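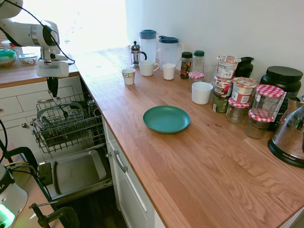 Chapter 2
Who Gets to Call It Professional?

Recording studios like to say that the price buys quality. Be careful with that claim. In Estdale, a day at Kitley Sound costs $776, while a singer with a spare bedroom can set up a microphone for $198 and keep it. Kitley's brochure promises "professional results" and never says how a listener would notice them.

Home studios make weak claims too. The owners of Zurnitz Basement boast of 2,000 finished songs. Finished by whose standard?

This chapter looks at how both sides argue. As you read, mark each place where a writer says "better" and leaves out better for whom. We begin with the Navaratnam survey, whose questions deserve as much doubt as its answers.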